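Irgate Clothing Swap – Minutes of the Planning Meeting
Held 15/09/2019, Boment Hall, side room

Present: G. Rätsep (chair), P. Nusby, L. Tsegaye, M. Doyle (minutes). Apologies from Helen, who had the key, so we started late.

1. Previous minutes
Accepted, once the word "heated" was struck from the description of the folding debate. Gediminas wished it noted that he was never heated.

2. Money
Balance stands at $1,658. The rack hire was $121, paid. Mr Nusby asked whether we could buy our own racks and was told this had been asked in April. He asked again.

3. Folding
Ms Tsegaye moved that all T-shirts go out folded in thirds, sleeves in, neckline up. Gediminas favours rolling. Mr Nusby favours hangers for everything and would not be drawn on where 200 hangers might come from. Last swap's method, which was to put things down on the table and walk off, found no supporters, although everyone present has used it.

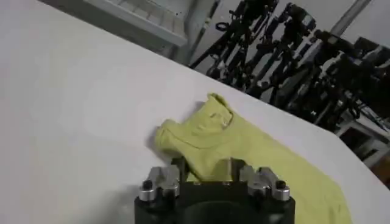
It was agreed that light colours suffer most, as every crease shows and people assume the worst about the armpits. Thirds carried, 3 votes to 1. Gediminas may roll socks.

4. Tables
White tabletops to be wiped before anything goes on them. Pale yellows and greens to go together at the far end, where last time they were mixed with the whites and a number of people took home something they thought was cream. Jumpers on their own table. Mr Nusby's neckties to have no table at all – he will take this up by email.

5. Stained items
Discussion of what counts as a stain. Adjourned to next meeting, as it was the last two times.

6. Other business
Labels: sizes only, no comments. The label reading "brave" has been removed.
Kettle: trips the power if the iron is on. One or the other.

Actions
L. Tsegaye to write out the folding instructions, one page at most.
P. Nusby to price racks.
G. Rätsep to get a second key cut.

Meeting closed when the iron went on.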